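Clearing a Sink Top in One Pass

A bathroom countertop fills up while you sleep. This method takes two minutes, or 19 if you stop to read labels.

1. Take everything off, soap included. Dry shelf, not floor.
2. Wipe from the faucet outward. Smears of unknown origin get warm water first -- scraping comes later.
3. Bottles go back along the far edge, caps on.
4. The toothbrush goes in a cup. It has always wanted a cup.
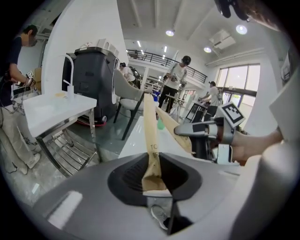
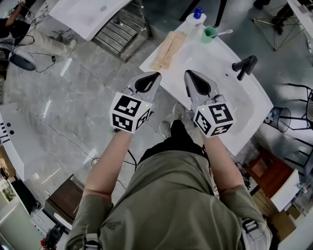 Second picture: bottle and green cup near the top edge, basin on the right.

5. Leave the space beside the basin for last, then put less there than you planned.

Leonora Calimlim, October 2024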